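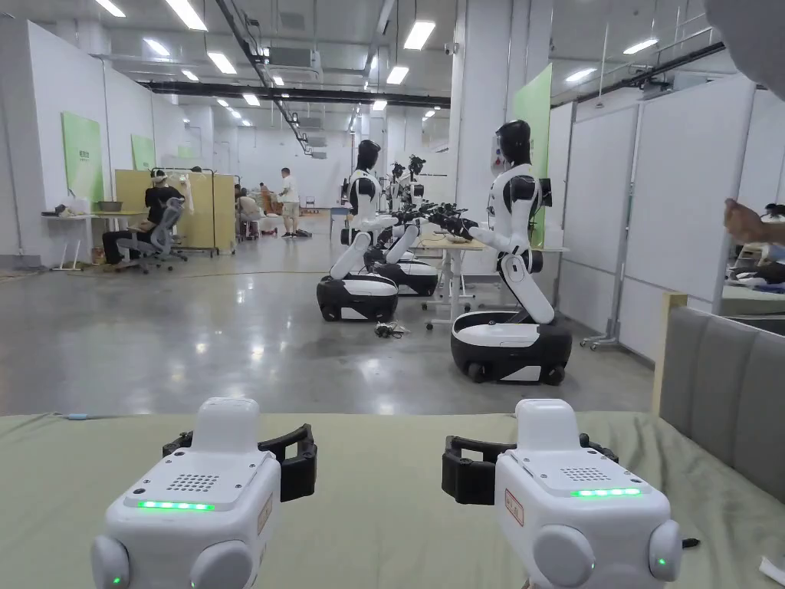

The Kornville Laundry Survey: Final Report

Submitted Sun 18 September, two days past the deadline, for which the group has already lost the marks and would like to move on.

1. What we set out to do

Our assignment was to pick an everyday habit and find out how people learned it. Other groups chose tipping, parallel parking and thank-you notes. We chose laundry, mainly on the grounds that all of us do it badly and none of us could say where we picked up the way we do it. The working title was "Inherited Error in Domestic Textile Care." Our supervisor crossed out everything but the word "care" and wrote a question mark next to that.

The question we ended up with was narrower. Do people wash and dry their clothes the way their parents did, and if they changed, what made them change? We expected the answer to be money. It was partly money. It was also landlords, one divorce, and a sweater.

2. Where and how

We ran the survey in two places: the coin laundry on Yang Street in Kornville, and the shared laundry rooms in the Hurka residence halls. Yang Street has chairs and a vending machine. Hurka has neither, so people there leave as soon as the machine starts, and we had to catch them between the door and the stairs. The Yang Street interviews came out longer and a good deal more philosophical.

We handed out 826 paper forms and got 681 back. Our instructor called this a suspiciously good rate. We put it down to the fact that a person waiting on a dryer has very little else going on. We also did 28 sit-down interviews, most of them at Yang Street, using a question sheet that went through more drafts than this report did.

Forms were typed into a spreadsheet by hand. Two of us typed and one of us checked, and the job of checker was traded off whenever the current one got mean about it. Handwriting we couldn't read went in as "other," so please don't build anything on the "other" column.

3. Sorting

Nearly everyone says they sort. When we asked people at Yang Street to tell us what was in the machine right then, the story changed. The most common pattern was what we started calling the two-pile system, where the piles are "clothes" and "things I would be upset about." Color hardly came into it. People over fifty sorted by color more often and were more willing to explain why to strangers.

Sorting was also the habit most clearly handed down. Those who grew up in a house with strict piles either kept the piles or dropped them completely the first week away from home. We found almost no one in between, apart from a handful who sort only when a parent is visiting.

4. Detergent

We had planned a whole section on brands. It's gone, because what people wrote under "brand" was usually a color of bottle. What survived is the question about amount. Over half of the people we interviewed said they pour until it looks right. Several had never noticed that the cap has lines inside. One had noticed and thought they were decoration.

The people who did measure were mostly people who'd had a bad experience, and they all wanted to tell us about it. Suds came up a lot. So did a rented apartment with carpet.

5. Drying and folding

Drying is where the money comes in. The Hurka dryers went up in price last November, and the forms show it plainly: residents there hang far more than the Yang Street crowd does, on doors, chair backs, curtain rods and in one case a floor lamp. They complained about stiff towels and about roommates, in that order.

Folding turned out to be a bigger topic than we had given it room for on the form, and large flat items were the sore point. People described folding alone as a kind of wrestling. The method with the most fans was to get hold of two opposite corners and pull until the wrinkles give up, the way the blue cloth is held out over the rumpled beige bedsheet in the photo, one corner gripped at each end. A surprising number do this on the bed and then, having folded one thing, lie down. We didn't have a code for that in the spreadsheet and added one late.
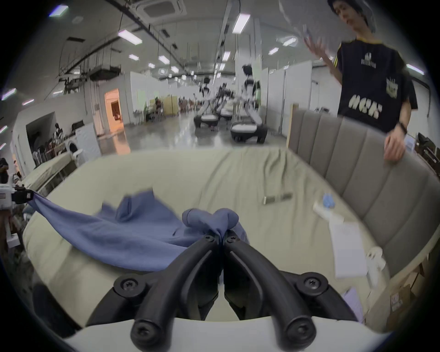

Fitted sheets deserve their own report and will not get one from us. Our form asked "How do you fold a fitted sheet?" and left three lines for the answer. The usual answer was "no." A few people drew diagrams. We tried to follow one of them and the result went in the closet in a ball, where it had come from.

What we can say is that folding is the step people are most likely to have learned from somebody in person. Washing gets picked up from labels, from the internet or by accident, but people who fold well could nearly always tell us who showed them. People who fold badly had been shown too, in many cases, and remembered being bored.

6. Who changed, and why

We grouped the reasons for change under four headings: cost, space, another person, and a ruined item. The ruined item was the strongest by a long way. You can lecture someone about water temperature for years, and then one wool sweater comes out sized for a doll and they're careful for life. The sweater in section 1 belonged to a member of this group. The subject is closed.

"Another person" mostly meant moving in with somebody. The couples we talked to had rarely discussed it. One of them just took over, and the other had opinions about it from the couch.

7. Problems with the data

We only talked to people who were already doing laundry, so anyone who has given it up altogether is missing. Yang Street on a weekend morning is also heavy on families, and we went on weekend mornings because we had class the rest of the time. The Prevow form template we used put the question about age right after the question about how often you wash your sheets. We think a number of people were still recovering from the first one and skipped the second.

The interview transcripts run long. Of the 28, we fully coded 16 and skimmed the rest for quotes. We should have stopped asking about childhood, as it added ten minutes each time and nobody's mother came out of it badly.

8. Comments on the draft

We posted the draft in the class folder and asked for feedback. There was less of it than we'd hoped, and it was sharper.
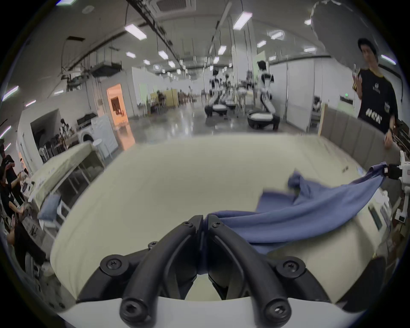
A reader who left no name wrote that we'd buried our best finding in the folding section and spent a page on soap, and that "learned from somebody in person" should have been the title. The same reader wanted to know whether the people who fold well also live with fewer clothes, which would explain a lot and which we never asked. We checked the form twice hoping we had. There is a question about number of socks, left over from an early draft, and it's no help at all.

We moved one paragraph in response and left the soap where it was, having typed it up already.

9. If someone does this again

Ask about the clothes people own before you ask what they do with them. Bring your own pens to Yang Street and count them on the way out. Skip the Hurka basement on move-in weekend. And settle on what "a load" means before printing anything, since our forms use it three different ways and the totals in the appendix reflect that.

Appendix A: survey form, both sides
Appendix B: spreadsheet column key
Appendix C: fitted sheet diagrams (selected)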